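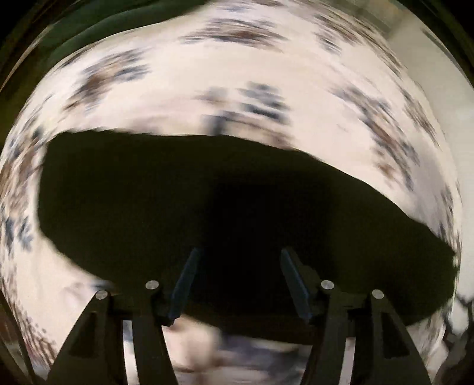 Dark piece on patterned cloth, hand-held gripper. Budget thread follows.

1/ Spent the weekend on our equipment plan for the year. Posting the numbers and the reasoning in case another small shop is working through the same thing. We handle fabric, mostly sorting and folding for rental customers.

2/ First line: hand-held grippers. We have priced them at $718 each, with fingers and one set of spare pads. The plan is 3 of them. Two in use, one on the shelf.

3/ Second line: pads. They wear faster than anything else on the tool and I left them out of last year's budget completely. This year they get their own row.

4/ The arm is the big item. Quotes in from Dommont and Liraretti. Dommont is cheaper up front but charges separately for the controller and the mounting plate. Liraretti puts it all on one page. Once I lined them up the gap was small.

5/ Chiamaka Wike asked both vendors the same question: what happens if the arm is down for a week? One offered a loaner in writing. The other said they would "look into it." That went in the comparison sheet next to price.

6/ Dark fabric gets its own test. An almost black piece doesn't give a camera much surface detail, and a busy print behind it adds a second problem. I want both in any vendor demo. Plain white towels on a bare table tell me very little.

7/ Also asking for demos at working speed. The patterned cloth in the photo is smeared from motion. If a system needs everything to hold still, I need to know that before I sign.

8/ Lighting: $1913 for the work area, installed. Rohani Purba wanted to put this off until the arm is in. I moved it ahead of the arm. We can use better light on the hand-held work right away.

9/ Training is 30 hours of paid staff time, spread over the first month. It never shows up on a vendor quote. Put it in anyway.

10/ Not buying this year: the conveyor from Kanaan. Good product, but it would take the space we use for carts.

11/ Arm decision is in June. Grippers, pads and lights get ordered before then. If you have run a Liraretti arm on soft goods for more than a year, I'd like to hear what you spent on repairs.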